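Comparing Two Finger Pads for a Hand-Held Gripper
Project report, Group 7
June 2023

1. What we wanted to find out

Our course project was picking a fingertip padding for the hand-held grippers. The lab already had two sets on the shelf. Feltstead pads, softer, glued on. Trukis pads, stiffer, slide on and come off again. The lab has used both for years depending on who built the gripper, and there's no written comparison anywhere that we could find. So the question was simple: which one drops less stuff, and which one wrecks less stuff.

We also wanted to try the Brimari wrist camera against the old one but ran out of time. See section 5.

2. Setup

Two grippers, one for each hand, same finger length. A table with ordinary household things on it, and a box to pack them into. We didn't want a clean test bench with three wooden blocks because everything passes on blocks. Soft things, slippery things, things with film around them. Gift wrapping was the worst so we did a lot of it.

Each trial = pick up, lift, hold for a slow count, put in box. Operator writes down drop / slip / ok. Slip means the thing moved in the fingers but didn't fall. We argued about this definition for most of a week and then changed it once, in the middle, so the first batch had to be re-scored from video. Lesson learned, write it down first.

Total 809 trials, of which 417 with Feltstead and the rest with Trukis. Not even, we know. One glued pad peeled at the end of a session and we switched over early.

3. Wrapped and thin items

Cellophane is the interesting case. It folds under the finger, so the pad is really holding a bunch of creases and not a surface. Squeeze low on the bag, just under the contents, and you get the contents sliding up. Grip at the gathered part and it holds, but the ruffle spreads out and hides the fingers from the camera. Small packets are a different problem – hardly any width to hold, and they crumple. 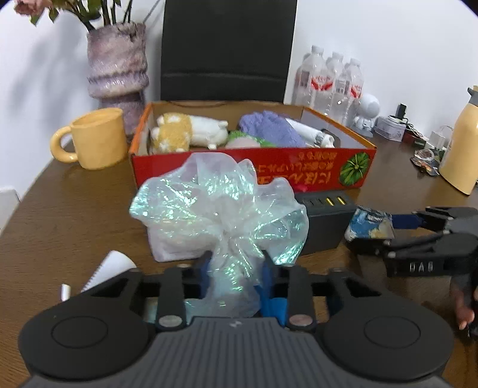
Mridha read the draft and disagreed with us about the packets: the pad hardly matters there, the fingers are closing past the point where they stay parallel, so you'd get the same slips with anything on them. We should of checked the finger angle before blaming the padding. We went back to the video and on the thinnest items the tips do toe in a bit. So for packets we are not claiming a winner.

For bags the difference was clear enough. Softer pad slipped less. Stiffer pad left sharper creases in the film, two bags tore.

4. Other stuff we noticed

– Plush toys: no drops with either pad. Boring, we stopped early.
– Smooth round things (bottles, mugs by the body): stiff pad rotates, soft pad doesn't so much.
– Arm gets tired. After 50 trials in a row the operator squeezes harder, slips go down, creases go up. We put in breaks after that but the early sessions don't have any.
– Glue residue is awful to clean.

5. Not done

Camera comparison. Also force measurement, the sensor only came in after the last session and nobody had calibrated it. Scoring was done by the same person who held the gripper, which isn't great. A second scorer on even part of teh video would help.

6. Result

Feltstead for wrapped and fragile items. Trukis if you need to swap pads quickly and don't care about marks. For thin packets check the finger alignment first, then test again. Trial sheets and the re-scored batch are in the group folder, the old scores are in there too with "old" in the name, please don't use those.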